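Draltance pays shoppers to put things back

May 4, 2023

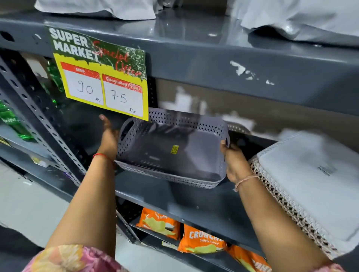

Draltance wants its machines to learn shelf work, and its teachers are people who pick up baskets for a living, at least until lunch. The company said it has now logged 699 clips of ordinary store handling: reach, grip, lift, put back, repeat. The goal is 1117 before anyone lets the software near a shelf of its own.

Wearers keep the camera at head height and are told to act natural, an instruction that takes up two pages of the handbook.

"The first 100 were useless," said Tuva Rønning, who runs collection. "Everybody moved like they were defusing something."

Plastic baskets have proved a favorite subject. They bend a little, they have holes, and they tend to share a shelf with other baskets. Kiprono Temba, who labels the clips, has split a single lift into 12 stages and is arguing for a 13th, to cover hesitation.

Collection started in January. Draltance has not said when a robot will try the job. The baskets are still for sale.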